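Accept all cookies | Manage preferences
Home > Teaching > Machines and Work > Handouts > Week 8

MACHINES AND WORK
Handout 8: Can it do the washing-up yet?
Notes for the lecture by Gholamreza Kazemi. Read before the seminar, or during it if you must. 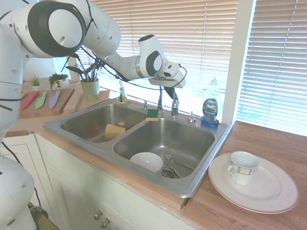

1. The short answer

No, with footnotes. The footnotes are what the module is for.

The longer answer depends on what you mean by "do". A machine can be shown a cup, pick up that cup and put it on a plate. It may do this forty times running. Whether it can be left alone with a family's dishes after a Sunday roast is another matter, and the distance between those two things has swallowed a good deal of other people's money.

Please don't bring up the dishwasher in the seminar as if you had caught me out. We did the dishwasher in week 2. It is a very good machine that does the middle of the job and leaves both ends to you. The cup doesn't walk in, and it doesn't walk back to the cupboard.

2. Why a sink is harder than a car door

Factory robots have been welding car doors for decades. The door arrives in the same place, at the same angle, made of the same stuff, and nobody has left a fork in it. Now list what is awkward about the job in the picture:

- Shiny steel. Many depth cameras work by bouncing light off things, and polished metal sends it somewhere else. The basin walls here are bright with daylight from the window, so the trouble doubles.
- A clear soap dispenser. See-through things are a misery for the same cameras.
- A bowl that isn't sitting the right way up. A bowl is easy to grip by the rim if you can get at the rim.
- Cutlery lying on the basin floor. Thin, flat, hard to get a finger under. Try it yourself in oven gloves.
- Sponges. They squash. How hard you are pressing and how well you are cleaning are linked, and the link changes as the sponge gets wetter.
- A tall curved tap standing where the arm would like to be.

Water isn't on the list because water deserves its own lecture (week 10).

There is also the matter of what belongs. A plate and a cup are on the worktop to the right of the sink. Are they clean and waiting to go away, or are they next? You would look at them closely, or remember, or shout through to the other room. The plastic toy knives on the board need a ruling as well. Do they get washed? Put with the real cutlery? Returned to a toy box? A person who has lived in the house for a week knows. It isn't written down anywhere.

3. Three ways of claiming it works

Learn to tell these apart. Half of the essay marks are in here.

(a) The demonstration. It worked once, on camera. You aren't told how many goes came before. Ask whether the film has been speeded up and whether a person was steering.

(b) The trial. It was tried a stated number of times, under stated conditions, and somebody wrote down the failures. Better. Read the conditions slowly.

(c) The job. It does the work, day in, day out, and the people who used to do the work have stopped standing next to it. Very rare in homes. If you find one, email me.

4. Case study: the Luvthorpe canteen

Kaiwen Xiao has let us use her notes from the trial at the Luvthorpe works canteen, where a single arm, supplied by Costello, was set to clear mugs from a sink into a rack. It made 724 attempts, on one type of mug, over the month of June.

Her notes are worth reading for the failures. With one mug alone in the basin, the arm did well. With two mugs touching, it did badly. With a teaspoon left in a mug it did something she records as "confident and wrong": it gripped mug and spoon together, lifted both, and set the lot down leaning on the rack. Does that count as a success? The supplier said yes. The kitchen staff said a word I can't put in a handout.

The part I want you to notice is on her last page. The canteen staff had begun to space the mugs out in the sink before the arm got to them, and to take the spoons out. The arm's figures improved. The staff's day had acquired a new chore, which was tidying up for the robot.

5. Case study: the Butine packing line

The shop-floor comparison. Butine packs jars, and its line handles 4,000 of them in a shift with one person minding it. The jars are all the same. The line was built around them, the floor was levelled for it, and when the lid supplier changed the lid very slightly, everything stopped for a day and a half.

The sales leaflet from Sturkon, who make the line, calls it "flexible". Keep this in mind whenever you meet the word.

Question for the seminar: if we rebuilt the kitchen as thoroughly as Butine rebuilt its floor, how much of the washing-up problem would be left? And would you want to cook in it?

6. What has changed lately

I'm accused every year of being gloomy, so in fairness:

- Arms and grippers cost less than they did, and more people are having a go.
- Learning from human demonstrations has made a real difference to soft and fiddly jobs. Folding a towel was a party trick when I began teaching this. Now it is a slow party trick that often works.
- Systems cope better with things they haven't met before. A new cup is less of a crisis. A new kitchen still is.

What hasn't changed much is recovery. People drop things, knock things and carry on without really noticing they have done it. A machine that doesn't know the spoon has slipped will go on to dry it very carefully.

7. For the seminar

Wash up once this week with one hand, using only your thumb and one finger. Time it. Write down each moment when you wanted the other hand, and each moment when you used something you knew about the house. Bring the list. Bring breakages only if they are interesting.

Reading: Xiao's Luvthorpe notes, the whole thing, 56 pages. The tables at the back are where the spoons are.

Essays go in the box outside my office by 4 pm. The box is not automated.

Previous handout | Next handout | Back to module page
Share this page (3) | Comments (0)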